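Notes for my talk: buying grippers without crying over the budget
August 14, 2023

1. Start with the money
Hello, say who I am, thank Siu-ming Hung for the slot. Then straight in with the quote from Sirotier – 442 a month for a pair of hand-held grippers, or 400 if we sign before October. I was so pleased with that! Then I read the page about spares.

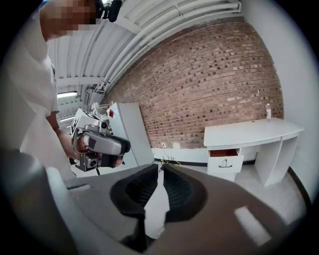 2. What I left out the first time
Printed marker cubes, for one (I had them down as "bits"). Finger pads too. Vondráček wanted 78 for a set of pads and Ikura wanted a bit more, but Ikura's came with postage. Ask the room who has a line for cables in their budget. Wait for hands. Then go through mine: a display for the person to wear, its mount and straps, and spare leads for everything. 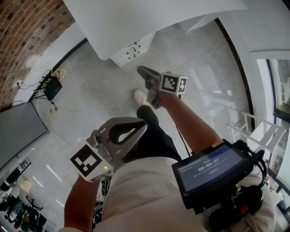 3. Furniture and floor space
My favourite bit, so don't rush it. At Prernside we priced the desk last and it came to 262 with drawers. Get one with proper handles, and leave room for a person to stand back with both arms out. Measure with a gripper in each hand, please – I measured with a tape and had to do it all again.
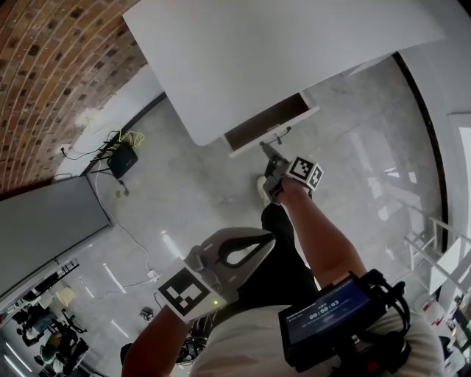

Reaching for the desk drawer, one gripper in each hand.

Leave this one up while I take questions. If anyone asks about leasing against buying, go back to the Sirotier quote.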